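About Gulton
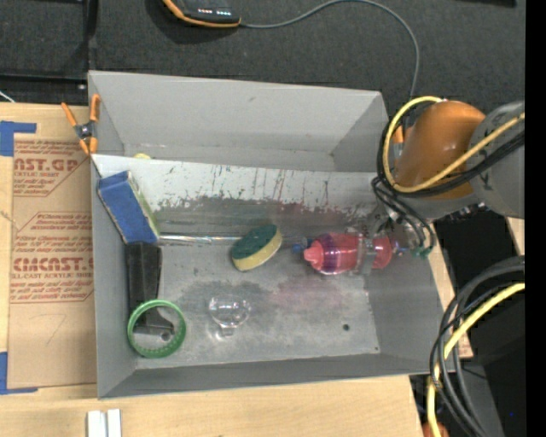

Mixed household items in a divided gray bin

Gulton takes in small household goods and sorts them for reuse. Zlata Antoniuk started the business in a rented garage with 3 tables. We now work out of a former print shop on the Prakden side of town and serve 386 homes, plus a few schools.

Most of what we get comes mixed: sponges, plastic parts, blocks, bottles, odd pieces from the back of a kitchen drawer. We empty each load into bins and go through it by hand. Usable things are cleaned and bagged. Parts go on the shelves by type — people do come in looking for one ring or one cap. We keep 200 labeled drawers for those.

Vasylyna Maksymiv runs the sorting room and answers questions about what we accept. We do not take paint, batteries or broken glass.

Drop-off is at the side door until 4 p.m. We close for two weeks in July. Pickup can be arranged for larger loads.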